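Murali Reddy has spent most of his working life looking at lumps of ice. He studies comets at the Prondley observatory, where he leads a small survey called Gerine, and he is patient with people who ask him whether one of them is going to hit us.

"It's the first question at every talk I give," he says. "The answer is no, none that we know of. Then they want to know what use a comet is, and that takes longer." 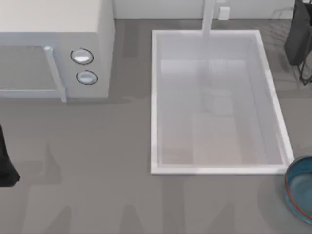

Pavithra Bhat

December 2018

The survey has followed 28 comets since it began. Most are faint and need long exposures on the observatory's older telescope, the Ngui, which was refitted in June. Reddy's group measures the gas and dust that come off each comet as it nears the Sun.

"A comet has been in deep cold since the planets formed," he says. "When it warms up, the ice turns straight to gas and carries dust with it. We split the light and see what the gas is made of. Water, carbon monoxide, cyanide, a few others."

He is most interested in the ones that don't behave. One comet on the list brightened over a few nights when it was still well beyond Mars, then faded again. The group took 492 spectra of it and they still disagree about the cause.

"I think a piece of the crust gave way and uncovered fresh ice," he says. "Two of my colleagues think it's to do with the way it spins. 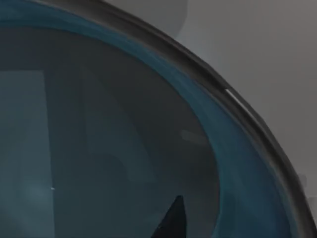

We've argued about it over a lot of lunches. The trouble is that it won't be back for 300 years, so whatever we have in the files is what we've got to work with."

Cloud costs the survey 40 nights in a normal year. Reddy used to drive up to the dome regardless and wait for a gap. Now the telescope is run from an office in town, and he goes up only when something needs mending.

I asked if he missed it. "The cold, no," he says. "I do miss going outside at three in the morning and seeing the thing with my own eyes. You can't do that with most of ours, they're far too dim, but every few years there's a good one." 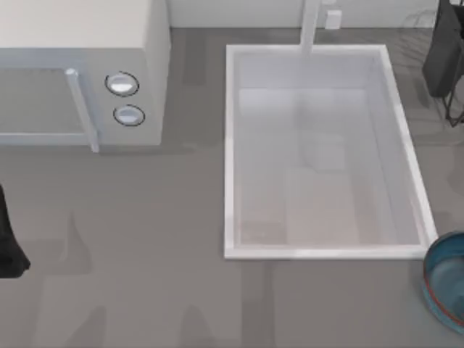
A worktop with a microwave, a sink and a teal bowl.

The next bright comet is due before the survey's funding is reviewed, and he has already asked for extra telescope time. He hasn't had an answer yet.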